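Farm Animals, Blue Bin, Two Arms
A season with the Lillar student robotics club
May 2025

I'd been promised a robot that could clean up a kid's bedroom. What I got on my first evening at Lillar was a white table, a blue plastic bin and a bunch of teenagers arguing about a toy lion. I stayed three hours (I'd planned on one!) and came back the following week with snacks.

The club is getting ready for the Iyamu Cup, where student teams program a pair of robot arms to put toys away. It sounds easy until you try writing down how you pick up a lion. Where do you grab it? What about the tail? The team's software is called Briltum, named after a typo that stuck, and every run gets saved so they can go back over it later. By the time I showed up they had 159 saved runs, and opinions on most of them.
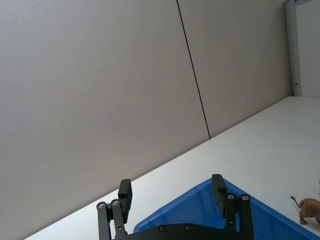 The gripper's view: open fingers, the rim of the blue bin and the back half of the lion.

I loved looking through the gripper views. Everything's tipped over sideways, and you have to work out which way the table goes before you can say anything smart about the fingers. The students read them the way my dad reads box scores. One girl stopped a run, pointed at the space between the fingers and said the arm was thinking about the bin too early. Everyone groaned, so I guess she was right.

Most of the fighting this spring has been over sharing the work. Back in March the code only ever moved one arm at a time, and the team from Pristuta was already using both. So Lillar tore up the plan and started over – 14 weeks of practice, mostly gone.
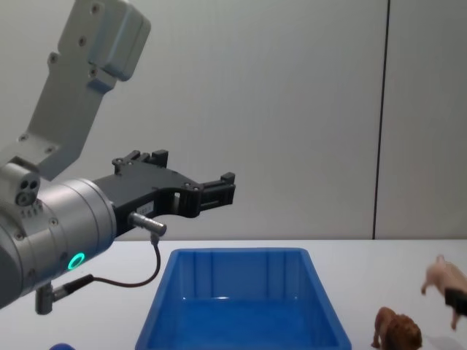
The new plan gives each arm its own side of the table, with the bin as shared territory. An arm has to ask before it goes in, and the other one has to stay clear until it's done. I watched two kids act this out with their own hands and a pencil case, and they still managed to bump knuckles.

The best score at last year's cup was 178, and Lillar's goal is to break 100. I asked if that was a little modest. They told me to come back when I'd written a grasp planner, which, fair enough. Then somebody reset the toys and I got handed the clipboard.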